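Student Projects > Horticulture > Level 3

Germination of Field Poppy Seed under Three Sowing Depths
Project report by Jamila Siddiqui. Supervisor: Kurniawati Teoh

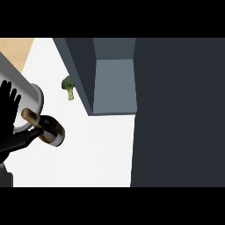

The field poppy is an annual of disturbed ground, and its seed is generally held to need light in order to germinate. The project tested this advice in the unheated glasshouse at Gavcombe. Seed was sown on the surface, at 5 mm and at 10 mm, in trays of peat-free compost. Stock seed was stored in a lidded tin. For dispensing, a smooth-sided white cylinder with a rounded rim, of the kind shown lying at a tilt with its open end downwards, would be suitable, as fine seed slides along such a wall without catching.

Of 1,782 seeds sown, 1,474 germinated within 27 days. Surface trays gave the highest count and the 10 mm trays the lowest. Seedlings from the deeper sowings were paler and had longer stems.

One surface tray dried out over a weekend in April and was resown. Its first sowing is excluded from the totals. Nearly 300 seedlings were later moved to the Gittins border, where flowering will be recorded by next year's group.

Submitted 12 Apr 2019

Back to top | Contact the Horticulture Office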